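Taking a group to a robot arm open day, how close can visitors stand and what do they get to see?

Posted in Days Out and Visits
Viewed 1059 times

I'm bringing a group of adults from our evening class to the open day at the Deligiannis building. The flyer says there will be a "tabletop handling demonstration" in the Ninero room and not much else. A few of them have never seen a robot arm except on TV and they have asked me what to expect. I would like to know how long the demonstration runs, how close people can stand, and whether the arm does anything other than repeat one move. Two of the group can't stand for very long. Also, is it worth staying for the talk afterward? I called the number on the flyer twice and got a recording both times.

Tusitz

It was good when I went. Parking is bad. Go early and use the side street by the bakery, the lot behind the building fills up before the doors open. The coffee is free but they ran out. I didn't see the robot part because the line was too long so I can't help with that.

Vaso

I went to the one in January and stayed for two rounds of the demonstration, so I can answer most of this.

Each round is 45 minutes. The first ten or so are a person talking, then the arm runs, then people can ask questions. They let in one group at a time and you get a slip with your time on it when you sign in. If you have a group, tell the desk right away, or they will split you between rounds. They split ours and half of us ended up waiting in the hallway.

You stand behind a tape line on the floor. I would say it is two long steps from the table. Short people should get to the front, as the things on the table are small and there is no platform. There is a bench along the wall on the left side. You can see the arm from it but not the table top very well. I would ask for two folding chairs at the front for the people in your group who can't stand. They brought one out for my mother when I asked.

As for what it does, don't expect a factory robot. It works with ordinary things you would have in a bathroom cabinet or a kitchen, and the job is to pick them up and move them. It is slow. The operator told us the slow speed is on purpose when there are visitors in the room. In the first round I watched, it missed one pickup, backed off and tried again, and in the second round a different item gave it trouble. The misses got the most questions from the people near me, so tell your group not to be let down if they see some.
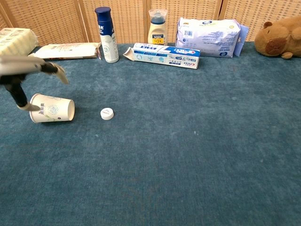 Page last changed: August 2021

A paper cup on its side is a good one to watch. It's light, it has a round wall, and it can roll if the fingers touch it in the wrong place. With the gripper pointing down at the open end, you can try to guess which way it will take hold. Small flat items like a bottle cap are hard in another way, there is very little to grab. Have your people pick one item and follow it, it's easier than trying to watch the whole table.

The talk afterward was half an hour and mostly slides about how the project is paid for. I would skip it unless someone in your group works in that field. The question time inside the demonstration was more useful. The operator answered everything we asked, including how long it takes to set up and what happens when the power goes out (it stops and holds its position).

No flash pictures. Phones were fine otherwise.

Prodromos Sarantis

Mostly agree with Vaso. Two things to add.

The sign-in desk closes before the last round starts, so don't plan on the last one. When I went they had already counted 191 visitors by lunch and were turning people away from the later rounds.

The Ninero room is on the second floor. The elevator is at the back of the lobby, past the coat rack, and there is no sign for it. With two people who can't stand long, I would go straight there and let the rest take the stairs.

I liked the talk.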